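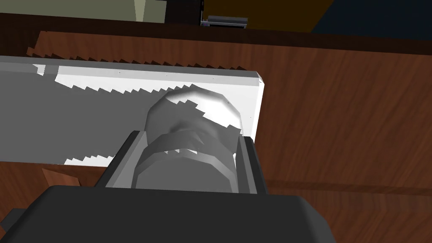

Simulation view, gripper holding the white cylindrical part at the right end of the tray.

Osia packing line: minutes of staff meeting
Dolham site, Apr 22, 2026

Present: Meinir Penry (chair), Cledwyn Bellis, Lowri Powell, Gemechu Woldegiorgis
Apologies: Seren Vaughan
Minutes: Lowri Powell

1. Minutes of last meeting
Agreed, with one correction. The Hasell conveyor service was booked by Cledwyn, not by Meinir.

2. Simulation work
Gemechu reported that 2000 simulated picks have now been run on the tray task. The jagged edges where the tray meets the table are a display problem and are on his list, low priority. Cledwyn asked if the real trays would sit as flat as the one in the model. Gemechu said probably not, and asked for 40 used trays from the floor to measure.
Action: Cledwyn to set trays aside.

3. Changes to jobs
Meinir confirmed that tray loading on line 2 will move to the robot in August if the trial goes ahead. The four people who load by hand now will stay on the line. Two will move to inspection and two to restocking and clearing stops. Pay grades do not change. Lowri said the loaders had heard different things from different supervisors and want this in writing.
Cledwyn raised job rotation. Loaders currently swap every two hours, and inspection is done seated and alone. He does not want anyone there for a full shift. Meinir agreed to keep the two-hour swap during the trial and look at it again afterward.
Action: Meinir to send a letter to all line 2 staff.

4. Training
Stop and restart training will be held on paid time. Night shift asked for its own session. Agreed.
Action: Seren to arrange dates.

5. Other business
Work order 3127 (Jenkins labeler, loose guard) is still open. Cledwyn to chase.

Next meeting: after the tray measurements are in.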